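Progress report: tidy-up kits, second period
Prepared by Shaimaa Tahiri for Roman Głowacki, Jorcombe

You asked for a plain account of where the money has gone since July, so I will start with the part I am least comfortable with. The grant paid for 126 kits. A kit is a basket and a handful of small things to put in it and take out again, laid out on a white surface. We have handed over all of them, and I still can't say whether the Endham groups are better off than they were with a cardboard box.

Manju Bisht chose the woven baskets over plastic tubs. I argued against it at the time. They cost more, and the weave catches crumbs and sand. Her view is that people treat a basket as something belonging to a home and put things away in it with less prompting. That may be so, but I have seen only her notes on it, and the notes were written by someone who already liked baskets.

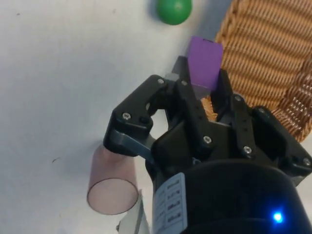 Flat purple block between the gripper tips, with the wicker basket at upper right.

The blocks have given us less to argue about. The flat ones get picked up by their edges without much trouble, and the bright colors help when something rolls under a chair. The supplier, Kamata, sent 300 pieces and we have 215 in use. The rest are spares – more spares than I would have ordered. I would like to use them up before we buy again.

My larger doubt is about the mix of shapes. Melaniia Pylypenko wants every session to start with the basket empty and a few unlike things in front of it, so that no two are picked up the same way.

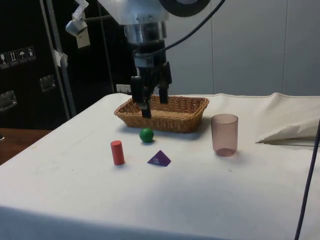 A ball is easy to drop in and hard to keep still beforehand. A cylinder stands up well until a sleeve catches it. The cup takes up more of the basket than everything else put together, and Sakda Klinhom reports that it is usually left for last. Melaniia reads that as planning. I read it as people avoiding the awkward item, and our session sheets can't settle it because they record only whether the basket was filled.

The cloth is a smaller matter. It deadens the noise and makes the colors easy to see, but it bunches up and needs straightening between sessions. Sakda has asked for clips. I have approved them.

For the next period I am asking for no new kits. I would like to move what is left of the equipment line, 200 dollars, into a better session sheet with room for the order in which things go in. The Woto groups can try it first. If the results look the same as they do now, I will say so in the next report, and we should then talk about whether to carry on with the baskets at all.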